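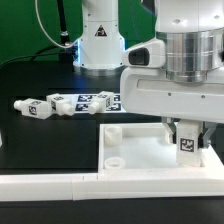
Why do trays have raised edges?

The edges keep things from sliding or rolling off. A flat board can carry a book just fine, but a marble or a pencil needs a wall to stop it.

Try it at home. Put a marble on a cutting board and carry it across the room. Then do the same with a baking pan. The marble in the pan still rolls, but it bumps into the side and stays in.

Shapes that stay and shapes that roll

A block has flat sides. When you set it down on a flat side, it stays where you put it. You can stand it up tall or lay it down. Standing up, it takes less room on the tray, but it is easier to knock over.

A cylinder is the shape of a soup can. It has two flat ends and one curved side. Stand it on an end and it stays. Lay it on its side and it may roll away.

Some cylinders are hollow. A cup is hollow with a bottom. A ring is hollow all the way through. If a ring is fixed to a tray, it can hold something that fits inside it. A part like that is called a socket. A peg works the other way. It sticks up, and you put things over it.

Why the parts don't all sit in the middle

People often put pegs and sockets close to one side of a tray. That leaves open floor for the bigger pieces. Your lunch tray may do this too, with a round place for a cup near a corner.

Lowering something gently

If you drop a block into a tray, it can bounce or tip. Hold it on two sides, bring it down slowly, and let go when it touches the floor of the tray. This works for dominoes, too. Hermenegildo Quezada, who teaches second grade, has his class practice with 59 wooden blocks every Monday. The tray they use is big enough to hold up to 125.

Words to know

Cylinder: a solid or hollow shape with round ends and a curved side.
Peg: a short post that sticks up.
Socket: an opening that another piece fits into.

Something to try

Find a tray and three things from the kitchen. Tilt the tray a little. Which one moves first? Tilt it a bit more and watch the others.

More to read
Why do wheels have spokes?
What makes a stack of cups fall?
How does a drawer slide?
Why is a coin round?
What is a corner?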